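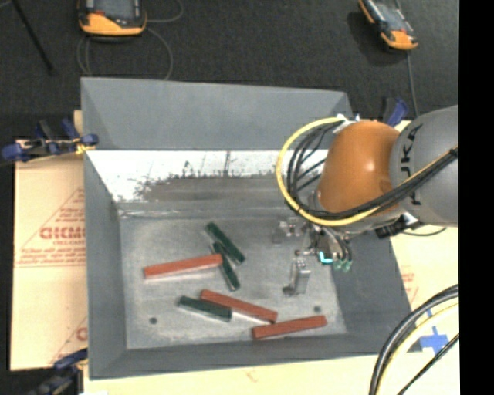 Belmiro Calado wrote to us after his first month with the planner that what he wanted from a picking system was fewer surprises, and that he would take a slower cycle if the arm could tell him why it skipped a part. We get some version of that request from most people who run bins, and a good deal of our software has come out of it.

Plarkora writes control and planning software for robot arms that pick parts out of bins. We do not build arms or grippers. Our customers already have those, often from more than one maker, and our job is the code between the sensor and the motion.

What we make

Inik is our perception package. It takes depth data and returns a list of part poses, each with a score. Parts that lie across each other or touch along an edge are the hard case, and most of our test sets are made of them. Plain blocks are useful for this because their geometry is simple and errors in the estimated angle are easy to see.

Wemarus is the planner. It takes the poses from Inik, or from another source, and works out which part to take first, how to approach it, and how to get the fingers back out without touching the walls. When it rejects a grasp it writes the reason to the log in a full sentence. Version 3 added the replay tool, so an operator can step through a rejected plan at a desk.

Leitão is a smaller set of tools for calibration and log review. It is free to anyone with a Wemarus license.

Who we are

Ea Eskildsen and Nima Ranjbar started the company with one shared desk and a planner Nima had written for his thesis. Ea runs engineering. Nima still owns the collision checker and reviews every change to it. Lumturie Dervishi leads perception. Belmiro Peixoto handles installations and support, and will probably be the one who picks up if you call.

Working with us

Most projects begin with a 90-minute call and a set of your parts. We run the parts in our own cell and send you the logs, including the failures. If we think a fixed feeder would do the job better, we put that in the report.

Page last updated September 22, 2018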